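Murncombe sign Haziq Pasaribu ahead of new basketball season

SKURCOMBE – Mar 28, 2020 – Murncombe Basketball Club has signed guard Haziq Pasaribu on a two-year deal. He joins from Tarigan, where he averaged 18 points a game last season and started every home match.

Pasaribu will link up with his new team-mates in June, when pre-season training is due to begin at the Piltari Arena. He will wear the number 4 shirt.

"I spoke to the coaches twice and liked how they want to play," Pasaribu said. "They push the ball up the floor and they let their guards shoot. I want to defend better than I did last year as well." 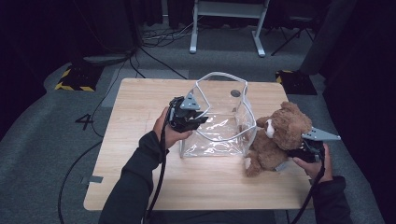
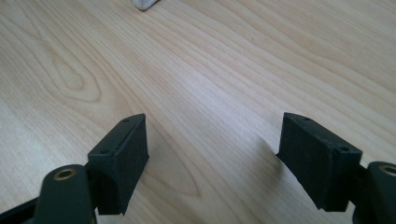

Top: a brown teddy bear and a clear bag with white piping. Bottom: wood grain on a tabletop.

The club has also confirmed its season ticket plans. A total of 1,000 seats will be set aside for season ticket holders, with 300 of those kept for under-16s. Current holders can renew their usual seats first.

Prices and the fixture list will be published on the club website.

Media enquiries: Murncombe Basketball Club press office, Skurcombe.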